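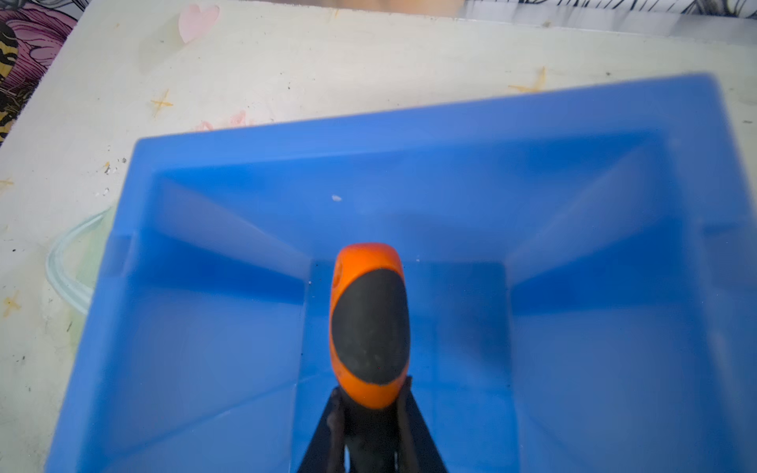

To: Pludness Menders list
Subject: Re: Trays for the tool drawers

> Has anyone found a decent way of keeping hand tools apart in the big
> drawers? I tried cutlery dividers from Ikis and the handles are too fat,
> everything rides up and then the drawer won't shut. Also is it worth
> paying extra for tools with the rubbery grips? Mine have gone sticky.

Oh, I've been waiting for someone to ask this! Give up on dividers and go for plain plastic trays, one per kind of job. I switched in December and I'm a complete convert. Blue ones if you can get them, the brighter the better — an orange and black handle shows up against blue from right across the room, and so does every crumb of rubbish that ought to be wiped out.

The ones I like best have sloping sides. You lose a bit of floor, I admit, but a fat handle can lean up the slope and you can get your fingers round it without scrabbling. Look for a flat, wide rim as well, it makes them so much nicer to lift out and carry over to the table. Mine are from Skavholm, item 2843 in the old list, and they came in packs of 6. I kept 2 for screwdrivers and the rest filled up in an afternoon, you know how it goes.

Measure the drawer first, at the runners and not at the front. I didn't, and one tray now lives on top of the fridge with the seed packets in it.

On grips: yes, I'd pay for them, especially a big rounded end with rubber over most of it. Lovely when you're pushing hard. For the sticky ones, try warm water and washing-up liquid, then dry them well and leave them out overnight. It brought back two of my Nanayakkara handles that I'd nearly thrown away. If there's a hanging hole in the handle, poke a cotton bud through it too, the amount of muck that comes out is amazing.

Does anyone know if Skavholm still do the shallow size? I'd love a couple for drill bits.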